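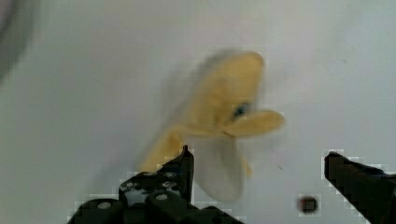

요즘 아침을 제대로 먹어 보자는 결심을 했는데요, 벌써 11일째예요! 저로서는 거의 기적 (원래 커피 한 잔으로 점심까지 버티던 사람)

시작은 같이 영어 공부하는 Ffion Gethin 때문이었어요. 자기는 무조건 일어나서 한 시간 안에 뭐라도 씹는다길래 저도 따라 해 봤죠. 첫 주는 솔직히 괴로웠어요. 입맛이 없는데 빵은 왜 그렇게 퍽퍽한지...

그래서 둘째 주부터는 과일이랑 요거트로 바꿨어요. Pomovura 앱에 기록도 하는데 오늘 아침은 354칼로리, 어제는 470칼로리. 어제는 땅콩버터를 좀 퍼먹었습니다ㅋㅋㅋ 인정합니다

바나나는 꼭지에 점이 생기기 시작할 때가 제일 맛있더라고요. 근데 한 송이 사면 꼭 마지막 2개가 한꺼번에 익어 버려서 결국 얼려요. 얼린 건 우유랑 갈면 되니까 괜찮은데 냉동실이 점점 바나나 창고가 되는 중 🍌
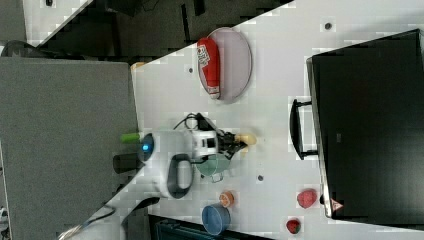

접시 위에 빨간 통 하나

간식 얘기도 해야 되는데, 아침을 먹으니까 오전에 과자를 덜 찾게 돼요. 대신 오후 네 시쯤 위기가 옵니다. 이때 회사 앞 Bokdale 빵집을 그냥 지나가느냐 마느냐가 하루의 승부처예요. 이번 주 성적은... 안 적을래요

댓글에서 오트밀 추천해 주신 분 감사해요! 전날 밤에 두유 부어서 냉장고에 넣어 뒀는데 생각보다 훨씬 괜찮았어요. 다만 계피는 진짜 조금만 넣으세요. 저는 쏟아부었다가 하루 종일 입에서 계피 향이 났어요

11월에 건강검진이 있어서 그때까지는 계속해 보려고요. 혹시 아침에 국이나 밥 드시는 분들, 도대체 몇 시에 일어나세요? 메뉴도 같이 알려 주시면 다음 주에 하나씩 따라 해 볼게요~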